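Chapter 3
Where Things Live: Sorting and Setting Out the Small Kitchen

Most kitchens are arranged by whoever moved in first and was most tired at the time. The kettle went where the box was opened, and there it has stayed through two landlords and a marriage. This chapter asks you to look at a kitchen as though somebody had meant it. We begin with everything out on a bench, play food and all, before a single cupboard is opened. 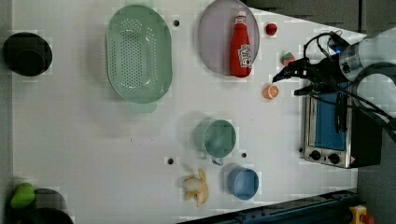
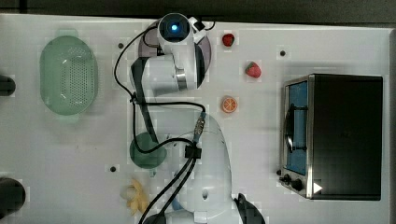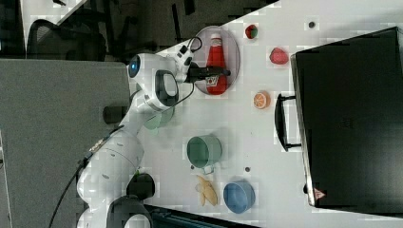
Figure 3.1. The spread, with colander, cups, toaster oven and fruit in the first view, and ketchup lying on its plate in the first and third.

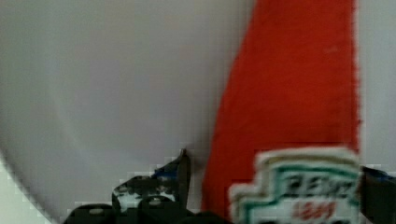

The practice of emptying before arranging is usually taught with great solemnity. Shigeru Ikeda, who trained canteen staff at Bastia for 22 years, taught it with a kitchen timer and a plate of biscuits, and his students seem to have learned at least as much. His rule was that every object must be put down before anyone was allowed an opinion about it. Opinions formed with a colander in the hand tend to favour the colander.

Once the things are out, sort them by job. Food goes with food, vessels that hold a drink go together, and anything with a cord gets its own stretch of bench near a power point. You will be left with a residue of objects that do two jobs or none. A measuring cup is the usual culprit. It belongs with the baking gear by profession and with the mugs by temperament, and households have been divided over less.

Colour is a poor guide, however tempting. Danica Matoušek's survey of 202 rental kitchens in Skirnia found several arranged entirely by colour, all of them handsome, and in one the tenant kept the dish soap beside the lime cordial. She recommends sorting by frequency of use and letting the colours fend for themselves.

Key terms: bench, reach zone, residue, resting place, nesting.

Before you read on
Choose one drawer at home and empty it onto a clean tea towel. Write down what you expected to find, then what you found. Keep both lists, as you will need them for the Doležal exercise in section 3.2, and do not tidy the drawer in the meantime.

3.1 The reach zone

Stand at the bench with your elbows at your sides. Whatever you can pick up without leaning is in the reach zone, and it is almost certainly full of things you use at Christmas.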